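Laying a Table: Notes for Session 3
Hurklow evening course in home and small café service

Right, so last time we did the dull but needed part, which was where things are kept and how far people are walking to fetch them. Tonight is trays, plates and mats, and I promise it's more fun than it sounds. Bring these notes back next time, as I'll be referring to the exercise at the bottom.

Start with the surface

I always begin with a bare table. If you leave the salt, the post and somebody's phone charger on it, you end up setting around them, and you never quite see how much space you have. Wipe it, let it dry, then stand where your guest will come in and have a look. A white top is very forgiving for practice because every shape shows up on it, though it's rotten for crumbs. A dark wood one hides the crumbs and swallows anything black you put on it (my own kitchen table does this, and I've lost more than one good dish to it).

The tray as a base

Most of you put the tray down last time as if it were only for carrying. You carried it in, unloaded it, and took it away again. That's fine for a busy lunch, but at home I like the tray to stay put and do some work as part of the setting. It marks out a place, it catches the drips, and the whole lot lifts off in one go when you're done.

Pick one in a quiet colour. Pale green, cream and soft grey all sit nicely with dark pieces. Rounded corners look friendlier than square ones, I think, and they're a good deal easier to wipe. A raised rim matters if there's anything liquid about, so check for it before you buy.

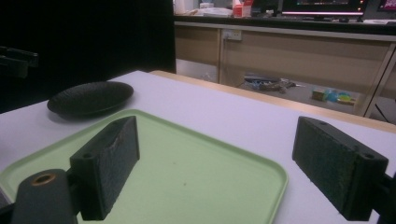 Green tray and black oval, set separately on a white top.

Try your two pieces side by side first, before you stack anything. I know it feels like an extra step! But you get to judge the colours against each other and you find out if the shapes get along. An oval next to a rectangle nearly always does. Two rectangles that are almost the same size nearly always look like a mistake, and I'd rather you had one big and one small.

Then there's the angle. Square to the table edge is the safe choice and I'd use it for anything formal. Turned on the diagonal is more relaxed, and handy on a corner where two people are sharing. What I don't like is nearly straight – it just looks as though someone bumped it.

Putting one inside the other

Once you're happy with the pair, put the oval into the tray.
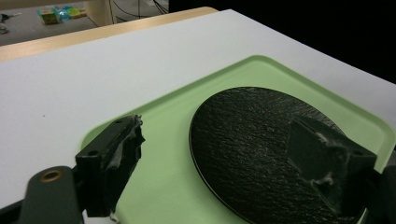
A dark shape on a pale one gives you a border for nothing, and it's the border I want you to look at. Leave enough of the lighter colour showing for the rim to read as an edge. If the oval is so big that it rides up on the rim it will rock, and then your cup rocks too. If it's tiny, it slides about whenever you lift the tray. I can't give you a magic measurement for this. Use your eye, then pick the whole thing up and walk across the room with it.

Texture helps as well. A smooth tray with something ridged or pebbly in it looks more thought-out than two shiny things together, and a rougher surface tends to grip better. Do give anything ridged a proper scrub with a soft brush, though. Flat cloths skate over the grooves and leave the jam behind.

For next time

Lay the same place three ways at home: pieces apart, pieces stacked, and one of your own devising. Spend no more than 12 minutes on the lot. Jot down which you'd use for breakfast and which for a visitor, and bring the notes with you. We'll be moving on to cups and where the handle should point, so a cup and saucer each, please.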